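Skedent – married names, kept names and everything in between

README, second version

Hi, and thanks for downloading this! Skedent is a small collection of survey answers from people who changed their last name when they got married, or didn't, or did it halfway and then gave up at the bank. I started it with Kerttu Koskela after the two of us spent a long train ride arguing about hyphens. (She is for. I'm still against.)

What you get

There are 316 responses in one spreadsheet, one row per person. Each row has the year of the wedding, the country, what the person did with their name, what their spouse did, and a free text answer to "How do you feel about it now?" The free text is the good part. Some people wrote one word and some wrote a page and a half about their mother-in-law.

We sent the link out to more than 3,000 people through newsletters and a couple of wedding forums, so yes, the response rate is small. Please don't quote percentages from this as if they say something about married people in general. The folks who answered are the folks who had feelings!

The columns

name_choice is one of kept, took, hyphen, new, or other. "New" means the couple made up a name together, like the pair who merged two grandmothers' names and became the Brestalskas (they said we could mention it, and they're very proud).

spouse_choice uses the same five values.

paperwork is how annoying the process was, from 1 to 5. Leave blanks as blanks. A blank means the person skipped it, and a lot of people who kept their names skipped it.

kids_name is free text and a mess. Diễm Khúc cleaned up what she could, but some families have two kids with two different last names and one answer simply says "ask the dog."

feelings is the long one. Mikkel Damgaard translated the Danish answers and I did the Finnish ones, with Kerttu Ahonen checking my work. Yes, there are two Kerttus on this project, and yes, it makes the email threads confusing.
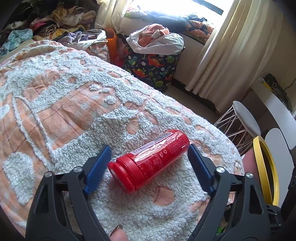
Tampere, Jan 23, 2023

Okay, on to what changed in this version. I took out city names, because in a small town a wedding year plus a city plus "we both took the name Mustonen" is pretty much a home address. I also fixed the rows where "took" and "kept" had been swapped. Marites Navarro spotted those when her own answer said she had taken her husband's name, and she was not pleased – sorry again, Marites!

The feelings column is now capped at 200 words per answer. I went back and forth on that one. The full versions had too many details about other people who never agreed to be in a spreadsheet, mostly exes and in-laws.

Things I'd like to add

More answers from second marriages. Right now they're mixed in with everyone else and you can't tell them apart, which bugs me, since going back to an old name or holding on to an ex's name for the kids is a whole story of its own. Same with divorce. There's a draft of new questions in the folder called Skevico and I'd love comments on the wording.

Using it

Classroom use, blog posts, your own thesis, all fine. Please credit Skedent and don't try to figure out who anyone is. If you see your own answer and want it gone, write to me with your wedding year and country and I'll pull the row, no questions asked.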